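Search this site
Search
Menu

Student Projects: Small Goods and Packaging

Sorting and Boxing Loose Jewelry Parts at a Shared Work Table

Final project report
1 August 2026

Background

Our group makes and repairs beaded jewelry and small hanging ornaments, which are sold once a year at the December craft fair. The work is done at one table. Between sessions everything has to be put away because the same room is used for other classes. For this project we looked at how the parts are put away and brought out again, and whether a change in the boxes and the order of work would leave us with fewer missing parts and less time spent on setup.

The project was limited to finished and half-finished bracelets, bead strands, loose charms, and the small striped ornaments that go with them. Tools were included only where they got in the way of the parts. Wire, thread and glue have their own drawer and were left out.

The old method

Before the project, all parts were kept in one large cardboard box. At the start of a session the box was tipped out over the table and each person took what they needed. At the end, everything was swept back in by hand. This was quick at the end of the day and slow at the start of the next one.

We kept a log for 14 sessions using the old method. The main problems written down were:

- Strands tangled with each other and with pliers.
- Charms fell under the box flaps and stayed there.
- Round ornaments rolled into the bead piles and were sometimes taken for stock when they had already been sold.
- Finished bracelets were mixed with ones still missing a clasp.

Setup took 29 minutes in the worst session we logged. That was the first one after a long break, when two strands had to be cut apart and restrung. Most sessions were shorter than that, but there was no session without at least one tangle in the log.

Materials

We did not want to spend much, so most of the storage was made from things already in the room. The list below is what we ended up with.

- The original large cardboard box, kept as the outer box.
- Six shallow trays from Plastosden, with lids.
- One roll of Sevum paper tape for labels.
- Small zip bags, in two sizes.
- A felt sheet to cut up as tray lining.
- An old towel for wrapping ornaments.

The trays were the only large purchase. We first tried a divided case from Jostness, but the compartments were too short for a bracelet to lie flat. It was returned.

The new method

Parts are divided by how they behave in a box, which was more useful to us than dividing them by color. Long strands tangle, charms get lost, and ornaments roll. Each of these needs something different.

Strands and bracelets go in the lined trays, laid in loops with a strip of felt between layers. Finished pieces go in one tray and unfinished pieces in another. The trays are marked on the short side so the label can be read when they are stacked.

Charms and spacer beads go in zip bags. We counted one full set of stock at the start and had 600 loose pieces, not including seed beads. These are bagged by size, and the bags stand upright in a single tray so they can be flipped through like cards.

Ornaments are wrapped in a corner of the towel and placed last, on top. An ornament with a ring or cap is wrapped with that part facing up. One of ours was scratched by its neighbor in the old box, and this seems to have been the cause.

Pliers are put away before any trays are opened or closed. This was added to the written steps after the third trial session.

Order of work at the end of a session

1. Pliers and cutters back in the tool roll.
2. Bracelets and strands picked up one at a time and looped into trays.
3. Charms gathered from the center of the table outward and bagged.
4. Table checked from both sides, at eye level if possible.
5. Box checked inside, including under the flaps.
6. Trays stacked in the box, ornaments on top, flaps folded.

Step 5 is the one people skip. The large box should be picked up and tipped so that anything caught in the bottom corners or behind a flap drops out onto the table.

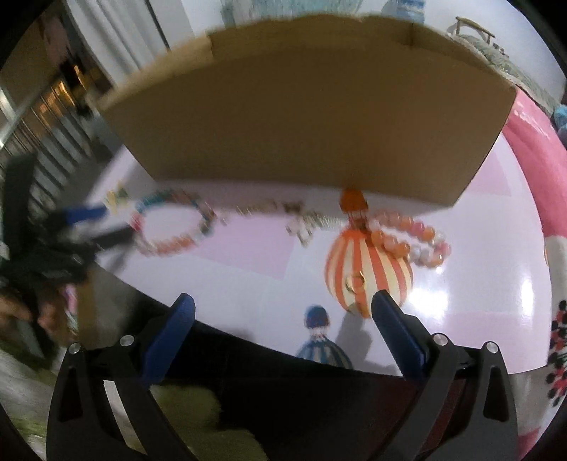 We found that it helps to do this over the table and never over the floor, because a charm that lands on the table can be picked up right away and one that lands on the floor usually cannot. A pale table surface is better than a dark one for the same reason. White and gold pieces are still hard to see on it, so we recommend putting down a colored sheet if the group works mostly in those colors. Peach, orange and teal beads show up without one.

Results

With the new method, setup fell to nearly 14 minutes in the first week and stayed below that afterward. Putting away takes longer than it used to. Some members did not like this, and it is fair to say that part of the time has been moved from one end of the session to the other. The tangles, however, have mostly stopped. We logged two in the trial period, and both were in the tray for unfinished pieces, which had been overfilled.

We also counted parts again at the end. Of the pieces we had listed as missing, 65 percent were found during the changeover. Most were in the old box under the bottom flaps or inside the tool roll.

Problems and limits

The cardboard box is getting soft at the corners and will not last another year. A plastic crate from Bhat would fit the same shelf, but it has no flaps and would need a separate lid. We did not have time to test it.

The paper tape labels peel when the trays are wiped down. Writing on the tray with a marker works better, although it cannot be changed later.

Our timings were made with a phone and were started when the first person sat down, which was not the same moment every session. They should be read as a general guide.

Next steps

- Test a crate with a lid before the December fair.
- Add a second tray for unfinished pieces.
- Print the end-of-session steps and tape them inside the cupboard door.
- Decide whether seed beads should be moved into the same system.

Related projects

Drying Racks for Painted Ornaments
A Labeling Guide for Shared Tool Drawers
Comparing Clasps for Stretch and Wire Bracelets
Setting Up a Small Craft Fair Table

Contact | Copyright Student Projects | Back to top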